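Tolau precision screwdriver and opening set - good for an old desktop, less good for small hands

Reviewed on 03/02/2025

I bought this set from Nundent after my previous one lost its handle. I am not a technician. I repair old office computers for relatives and for a small language school where I teach, mostly desktops which were too slow and were going to be thrown away. So I use such a set perhaps two times in a month, and then for a whole evening.

The set comes in a flat case with a magnetic lid. Inside there is one handle, an extension bar, a row of bits, tweezers, two plastic levers and a small brush. I paid a little more than for the Sketia set, which a colleague has and which I borrowed for 6 weeks before deciding. I will compare the two where it is useful.

The handle

The handle is the best part. It is longer than the Sketia one and has a cap at the top which turns freely, so you can press with one finger and turn with the others. For the small screws of a hard drive this is very comfortable. For the bigger screws of a case I would like a thicker grip. After a long evening my palm was a bit red. The surface is rough enough that it doesn't slip, even when I have some dust on the fingers, and with old computers there is always dust on the fingers.

The bits

They sit firmly in the handle and do not stay behind in the screw when you pull it out, as it was often happening with my old set. The cross-head bits fit well. I had one bit whose tip was already a little rounded when it arrived. I wrote to Nundent and they sent another after 5 days, without asking for the first one back, so I have no complaint about the shop.

What I don't like is the marking. The sizes are printed on the case in grey on black, and in the evening I must hold it under the lamp to read them. With the Sketia set the letters are white and you see them at once. Such a small thing, but it costs time each time you change the bit.

The extension bar

It is rigid, and for a desktop this is what you want. You reach down past the cables and the screw stays where it should stay. The magnet in the end is strong enough to hold a case screw when the bar points downwards. I dropped only one, and it was my own fault.

The plastic levers and the tweezers

The levers are fine for clips on the front cover of a case. They are too soft for a laptop with a tight cover; one of mine has already a bent corner. The tweezers are good, with fine points, and they close evenly. I use them for the little plugs which go to the board, where my fingers simply do not fit.

How I tested it

The main work was on a Dell tower from the school. I always lay the case on its side before I begin, so that the board is flat in front of me and a lost screw cannot fall to the bottom behind the power supply. Then I can look at everything from above: the processor in its socket, the drive in its blue carrier, the small coloured wires going to the board. 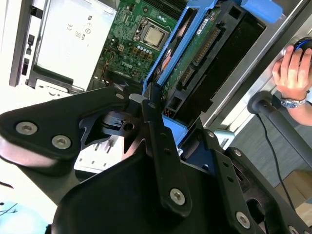

The blue carriers are a pleasure, by the way. I wish every manufacturer made the drive holders in a strong colour, then you could explain on the telephone to somebody which part to take hold of. For the cooler I used the longer bar, and I loosened the screws a little at a time, going across from corner to corner. The Tolau handle was good for this because you feel well the moment when the screw becomes free.

The brush I would leave in the case. Its hairs are too soft for dust that has been sitting between the fins for years. I use an old paintbrush by Jia, cheap and stiff, and it does this work much better.

Would I buy it again?

Yes, for desktops. If you work mainly with laptops or telephones, look first at the Sketia, which has more of the small bits and better levers. I would give the Tolau 5 stars for the handle alone, but with the grey printing and the weak brush I take one away.

One more remark about the case. The lid closes with a magnet only and there is no latch. In a rucksack mine opened, and I had to search for 2 bits between my books. Now I keep a rubber band around it.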